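How do you go shopping for a robot?
By the Plukus page for curious kids

I used to think buying a robot was like buying a bike. You pick the one you like, you pay, you ride it home. Then I had to help plan one for real, and wow, was I wrong!

The first thing I do is write down the job. Just one job, in plain words. Mine said: "Put a slice of bread in the toaster." It sounds tiny, doesn't it? But a robot has to hold something soft without squashing it, carry it across the table and line it up with a very thin gap. Try it yourself with your eyes half shut and you'll see what I mean.
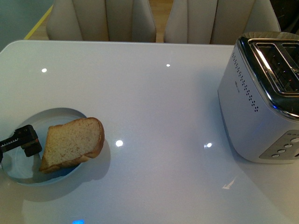
So the next question is what sort of hand you need. Robot people call it a gripper. I looked at two, one from Drostari and one from Toduvico. The Drostari one cost £1,245 and the Toduvico one was cheaper, but it was made for lifting boxes - a bit like picking up a crisp in boxing gloves. I put the dearer one on my list and went looking for savings somewhere else.

What else goes on the list?

Loads of things that aren't robot at all! People forget these and then the money runs out. You need a table that doesn't wobble, a plate, a toaster and plenty of bread. I put down £20 just for bread, and my sister thought that was hilarious (she stopped laughing when she saw how many goes a robot needs to practise).

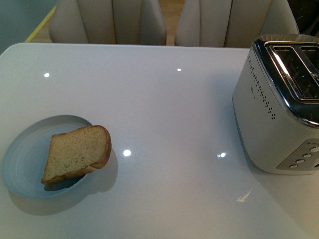
A slice of bread on its blue plate, with the toaster across the table.

You also need spare parts. Grippers wear out, just like the brakes on your bike. I got a price from a shop called Pîrvu for a box of spares, and it came to £182. I nearly left it off. Please don't leave it off!

Then there's time, and you have to plan that too. The spares took 6 weeks to arrive, so if I wanted to start in June I had to order them well before the end of April. 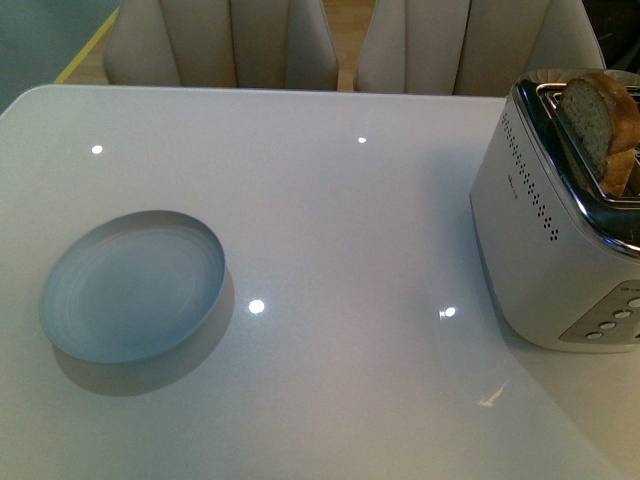 Have a go at your own list

Pick a small job at home, like putting socks in a drawer. Write down what the robot has to hold, how far it has to move it and where it has to put it down. Then write everything you'd need to buy, even the socks. Ask a grown-up to help you guess the prices, add them all up, and leave a bit over for the things you forgot.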